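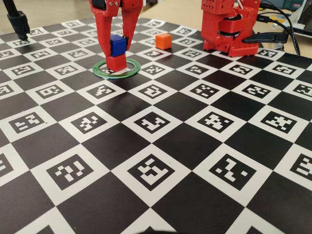

Category: Hardware / Arms / Bench cell

Ticket 376 - stacking cell, Eltlow bench - placing off to one side, jaw slipping
Opened 2023-07-13
Status: open, waiting on parts

Problem as reported: stack routine into the green ring. Red cube goes down fine, blue one comes in over the top and gets let go off centre. Sometimes it sits, sometimes it slides off. Worse in the afternoon. Was fine before the arms were unbolted for the desk move.

Cell as it stands: two red printed arms on the marker board, ring flat on the board, cubes red / blue / orange. Controller is the Rukov box, software is the Jaber build we froze in December. Nobody has updated it, checked.

Log

1. Power cycle both arms, home, rerun. Same.

2. Read servo temps. Base joint on the stacking arm showing 65 after a long run, which is the limit we set ourselves, so it was throttling. Let it cool, reran. Better but still off. So heat is part of it, not all.

3. Redid board calibration. Old file was from before the move!! Should have been step one. Arm base is not where the file thinks it is. New file saved, old one renamed with _old on the end, please don't load it.

4. Ran 20 stacks on new calibration. Most ok. The bad ones all drift the same way, towards the other arm. Not random then.

5. Finger screws. Upper joint on the angled finger was loose, could wobble it by hand. Nipped up. Do NOT overtighten, the print cracks along the layer and then you are printing another one. Quarter turn past snug is plenty.

6. Reran, grip looks square on the blue cube now. Tips come down to mid height on it, leave it there. Somebody had dropped the grip height in the config to get more bite and all that did was knock the bottom cube. Put back to what it was.

7. Cable check. Loops at the side of the arm were pulling on the shoulder when it reached out. Gave it more slack and re-tied. Watch this one, if the loop is short the servo fights it and reads as a position error. Probly what we were seeing at full stretch.

8. Clearance run with jaw empty, over the ring, slow speed. Looking for anything catching.

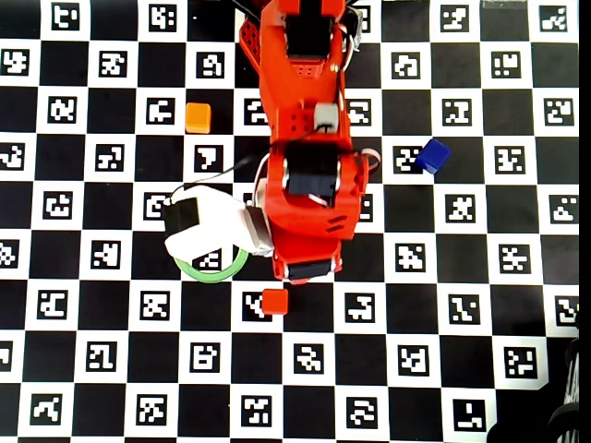

Step 8, jaw empty above the ring, cubes left out on the board.

9. Nothing catching. Elbow has a bit of play though. Hold the lower link and rock it and you can feel it. Servo horn is worn I think, spline looks tired. Swapped horn with the one off the spare arm, play mostly gone. Spare arm now has NO good horn, label on it says so.

10. Error 459 came up twice on power on after the swap. It's the ID clash one, spare horn came with its servo half unplugged and I'd plugged the wrong lead back. My fault. Leads swapped, error gone, no repeat since.

11. Left it stacking over lunch. Back to find it still going, one dropped cube. Temp on base joint sitting lower than this morning so the slack in the cable has helped there too.

Still to do
- new horns, on order with Fellville stores, no date given
- reprint angled finger, the screw hole has gone a bit oval. Use the file with the thicker boss
- tape a line round each arm base so we can see if they've been moved
- second arm, same screw and cable checks, not started

Notes for whoever picks this up

Don't lean on the board. It shifts and then calibration is wrong again and you'll spend an hour looking at servos like I did. If you do nudge it just rerun calibration, takes less time than arguing with it.

If the blue cube starts landing off again check in this order: board, finger screw, cable, horn. Leave the grip height alone.

Homing has to be done with the cubes clear of the arm. It swings low on the way back and will sweep them off. Route is in the Jaber config but I haven't touched it, wants someone who knows that file.

Keeping the ticket open untill the horns turn up and the second arm is done. Please log any dropped cube here with the base temp next to it, otherwise we can't tell which fault it is.

Contact the bench desk | © Eltlow Workshop Support | Back to top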